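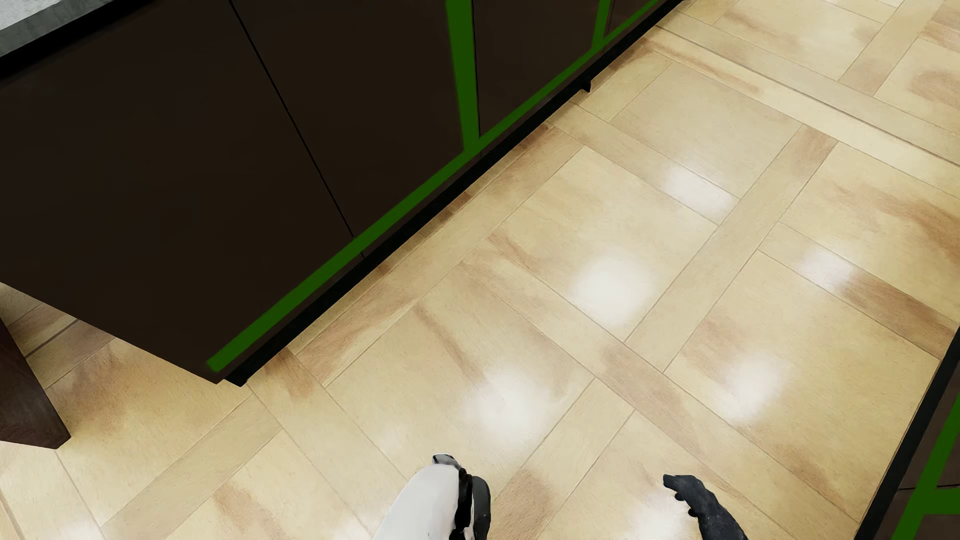 Fig. 1. Simulated kitchen, robot's own view, looking down at the floor.

Catesthorpe Robotics Lab Course
Handout 6: The Floor Was Fine
Revised Sep 23, 2022

Read this before the lab session. Bring your run logs, including the embarrassing ones.

1. What happened

In May the Nevon task was the easiest one on the sheet. The robot starts beside a kitchen cabinet, walks across the floor, and stops in front of a second cabinet. No doors to open, nothing to carry. The class treated it as a free afternoon.

We ran it 264 times in the Zuton simulator. It finished 241 times. The rest ended with the robot standing perfectly still in the middle of a perfectly good floor, reporting an obstacle. A few of those runs were written up as "robot being careful." Please don't do that this year.

2. The fault

The obstacle was a reflection. The floor in Fig. 1 is glossy, and the bright patches on it are highlights from the renderer. The obstacle detector (Vrabec, the version in your course folder) looks for regions that differ sharply from the floor around them. A highlight differs sharply from the floor around it. Vrabec did what it was asked to do, and we had asked for the wrong thing.

Highlights also move when the camera moves. The robot would lean, the glow would slide across the floor, and the detector would conclude that the obstacle was now following it. One student's log shows the planner backing away from a patch of light for up to 2000 time steps, at which point the run timed out and was spared further indignity.

3. The less funny half

Someone fixed it by raising the detection threshold. The stops went away and everybody went to lunch.

Look along the bottom of the long cabinet in the figure. There is a small black projection sticking out over the floor, near the upper portion of the black base strip, well away from the dark brown smudge at the strip's left end. With the old threshold the detector found it. With the new one it did not, and the robot clipped it with a foot in 2 of the repeat runs. Each time it fell. A simulated fall costs you a restart. The same fall on hardware costs a hand, and the form for that is long.

So we had traded a robot that stopped for nothing for one that didn't stop for something. Of the two, keep the first until you have a real fix.

4. Terms for the lab report

False stop: the robot halts and the path is clear.
Missed obstacle: the path is not clear and the robot carries on.
Protective stop: a halt triggered by the safety layer. Do not count these as failures of the planner, however much you dislike the planner.

5. Your job

a) Rerun the task with the floor gloss at zero. Record false stops and missed obstacles separately. One combined "error rate" will be handed back.
b) Put the gloss back. Add a depth check before any patch is called an obstacle. A highlight has no height.
c) Move the start position closer to the long cabinet and repeat.
d) Explain why (a) alone is not a fix. "Real floors are shiny" is a good start and will get you half the points.

Leave the threshold where you found it.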